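# Kit corner: a month with the Rudden wrist camera bundle

So the Rudden box finally showed up, and I've had it for a month, and a few of you have been asking in the comments whether it's worth the money. Short version: mostly yes, with one big grumble about cables that I will get to, because I can't stop thinking about it.

For those who missed the last issue, the Rudden bundle is a small camera that mounts at the wrist of your arm, a bracket set, a control board, and a year of the company's recording and training software. You steer the arm through a chore a bunch of times, the software saves what the camera saw along with how the joints moved, and then you train on that and cross your fingers. It sells for $1,273, or $1,275 if you want the longer USB cable in the box. Yes, two dollars more. Get the longer cable! I have no idea why they even offer the other one, and I say that as a person who bought the other one.

I picked laundry and general household clutter as my test area. I've done blocks and cups for every kit I've reviewed in this newsletter, and I'm tired of blocks and cups. Soft stuff is where these bundles tend to fall apart. A block sits there and looks like a block from every side, while a dark shirt looks like a hole in the world to most cheap cameras, and it changes shape every time you poke it.

Setup took me an afternoon. The bracket set is really nice, stiffer than the Brodness one I reviewed last March, and the screws are all the same size (thank you, thank you). The printed guide skips a step between mounting the board and the first calibration, where you need to switch the board over to recording mode by holding down the little side button. I sat there for way too long before I wrote to support, and Jocelyn Soriano over there got back to me the same evening with a proper answer and a corrected page. That's good support for a company this size, and I wish the page had been in the box.

Calibration itself is quick. You wave the arm over the printed card, it beeps, you're done. I had to redo it once after I bumped the bracket with my elbow, and the second time went just as smoothly.

Now, the view. The wrist camera sits very close to whatever you're working on, so you get a lot of detail on the thing right in front of it and not much sense of the whole table. Anything tall and near fills up the picture fast. I like this more than I expected to. When I'm steering, I can see surface texture and the edge of a fold, and that's the information I want in the last inch or two before the fingers close.

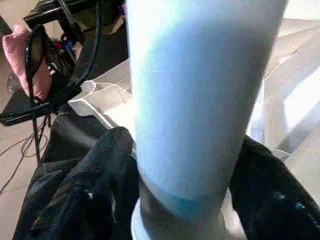
The automatic exposure is the part I'd call average. Dark cloth next to white plastic under a bright light is about the meanest thing you can do to a small camera, and this one tends to let the white areas wash out so it can hang on to the cloth. You can lock the exposure by hand in the settings, and I'd do that before every session. My early recordings have the brightness drifting up and down as the arm moves, and the model I trained on them was noticeably more nervous than the later one. Same chore, same arm, same me. I threw the early batch out.

There's some softness along edges too, and a bit of grain. It never bothered me while I was driving the arm. Leonardo Benedetti, who has been running the same bundle on his own setup for longer than I have, swears by turning the sharpening all the way down and adding more light. I tried it his way for one session and I think he's right about the light. I couldn't see any difference from the sharpening.

How did it do? I recorded 22 demonstrations of picking up a piece of clothing and dropping it in a bin, trained overnight, and let it run. On light-colored things it was good from the first morning. On black things it hesitated, reached, hesitated again, and sometimes closed on air about an inch above the fabric. I added 8 more demonstrations using nothing but dark clothes, and that helped a lot. It still gets fooled when two dark pieces are lying against each other and there's no clear line between them. So do I, to be fair, when I'm sorting socks in the evening.

If you're planning to work with mostly hard objects, you can ignore that whole paragraph. It handled my pile of bottles and tubs without any drama and I got bored of testing it.

Okay, the cables. The bundle comes with a clip for the camera cable and nothing at all for the rest. There's power, there's the board, there's the USB, and depending on your arm there's another pair on top of that, and you are on your own for all of them. Mine spent the first week dangling all over the place, and I snagged one badly enough to stop a recording halfway through. I ended up using hook-and-loop straps from the hardware store, with enough slack left at the wrist for a full turn. Do that on day one. Rudden, if you're reading, please put a bag of straps in the box and charge me the extra two dollars for those!

The software is fine. The recording screen is clean, playback is fast, and you can trim the start and end of each demonstration without leaving the page. I'd love a way to tag recordings in bulk, and I'd love for the delete button to be farther away from the trim button. I lost one that way. The export works with the Pastine tools, which a lot of you are using, and I moved my whole set over without having to rename a thing.

Would I buy it again? If I already owned an arm and wanted to work with soft, messy household stuff, yes. If I were starting from nothing, I'd look at the Björklund starter package first, since it comes with the arm and a lighter version of the same sort of software, and then add a better camera later on.

I'm keeping the bundle set up for the next few weeks, so send me your questions and I'll try things for you. Towels are next. Somebody asked about fitted sheets, and I'm going to need a bigger table and a lot more coffee before I say yes to that one.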